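4.2 Set-up and care of the demonstration cell

The demonstrations used in this paper were recorded in a single cell, which we call Trudberg after the building it was first put together in. The cell has no robot arm in it. The operator holds a gripper in each hand, and the recorded paths are later replayed on the two-arm machine described in Section 5. Errors in how the cell is set up therefore pass straight into the training data, and we give the upkeep of the cell in more detail than is usual.

4.2.1 Table and work surface

The work is done on a low table with a light wooden top. A pale sheet is laid over the wood to give an even background and to hide the grain, which had upset the feature matcher in early trials. The sheet does not reach the far edge, and a strip of wood is left bare there. The far edge of the sheet is used as a line of reference when the table is put back in place after cleaning. The sheet is wiped with a dry cloth before each session and changed when it no longer lies flat.

Metal rails are fixed to the floor on both sides of the table. The table is set between them by eye and then checked with a tape from each near corner. If the two readings differ by more than 5 mm the table is moved and both are taken again. We tried locking the table to the rails with clamps. This made the readings steadier but passed every knock on the rails into the work surface, and the clamps were taken off.

4.2.2 Hand-held grippers

Each gripper carries a rigid white plate which is used for pose tracking. The plate is the part of the cell that most often needs attention. A plate that has worked loose by a small amount does not stop tracking; it gives a smooth path with a fixed error in it, and the fault is not seen until replay. The screws are therefore checked by hand at the start of every session and tightened with a torque driver once a month.

The check itself is done with a flat board. The operator takes the board from both sides, holds it on edge, tilts it, and turns it slowly through the working space (Figure 4a). As the board is stiff, the distance between the two tracked fingertips should stay the same for as long as the grip does not slip. A change of more than 2 mm during the turn is treated as a fault in one of the plates or in the fingertip offset, and the session does not start until it has been found.
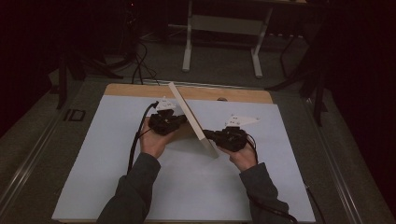 Tseng objected, on reading a draft of this section, that a constant distance between fingertips does not rule out an error shared by both devices, and asked for a second check against a fixed point. We agree with the objection. A shared offset along the line of sight would pass the board check without trouble. A touch-off was added in January, in which each fingertip in turn is brought to a drilled block placed on the work surface, and all sessions in the second half of the data set include it. Sessions recorded before that date are marked in the index, and leaving them out did not change the ranking of methods in Table 2.

4.2.3 Cables

Both grippers are wired. The main cable on each side is led away along the forearm. Two arrangements were tried before this one. Overhead routing kept the cables clear of the table but pulled upwards on the wrist, and operators began to shorten their reach at the far edge. Routing under the table caught on the near corners. Leading the cable along the sleeve adds some weight to the arm but leaves the wrist free to turn, and we have kept to it.

Connectors fail more often than any other part. The usual sign is a short gap in the finger-width signal when the wrist is turned fully outwards. Gaps of up to 30 ms are filled by linear interpolation; with anything longer the recording is dropped and the cable is swapped. Swapped cables are not repaired in the cell. They are tested on the bench with a continuity meter while being flexed close to the plug, and those that pass are put back as spares.

4.2.4 Fingertips

The fingertip pads were supplied by Brerker and are glued in place. Wear shows first at the outer corner of the pad. It matters most with thin objects, where the contact area is small and the object may pivot between the pads. Worn pads are replaced on both grippers together, even when only one pair needs it, so that friction stays alike on the two sides. After new pads are fitted the zero of the finger-width sensor is taken again with the fingers fully closed. The old zero must be cleared in Jorkerora, our recording software, before the new one is stored. If this is left out the two values are added, and the fingers read as partly open when shut.

4.2.5 Acceptance with a task object

The board check and the touch-off test the tracking but say little about grip. The last step before recording is a short run with an object from the task set. We use a picture frame with a cardboard backing and a fold-out easel stand. It is held upright by its left and right sides with its lower edge on the work surface, the back towards the operator (Figure 4b). The operator squeezes lightly, lifts, and sets the frame down again. The two finger-width signals are then compared with those stored from the last accepted run.

The frame was chosen for its backing. With a solid block, a poor zero on one side is hidden by the stiffness of the object, while the frame tends to turn about its lower edge if one gripper closes early. The stand must be folded out to the same angle each time, as its weight shifts the balance of the frame. When the cardboard hinge becomes soft the frame is taken out of use and a new reference run is stored with its replacement.
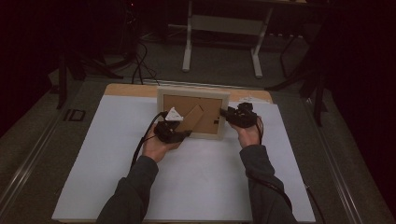 Figure 4. The cell in use. (a) Flat board held on edge between the two grippers. (b) Picture frame held upright by its sides, seen from behind.

4.2.6 Order of work and record keeping

The checks are carried out in a fixed order: table position, plate screws, board, touch-off, frame. A fault at any step sends the operator back to the start of the list, with the exception of a swapped cable, after which only the frame run is repeated. Results are written to the session header by Jorkerora and cannot be edited afterwards. Notes on parts replaced are kept in a separate text file, which is released with the data set under the same session numbers.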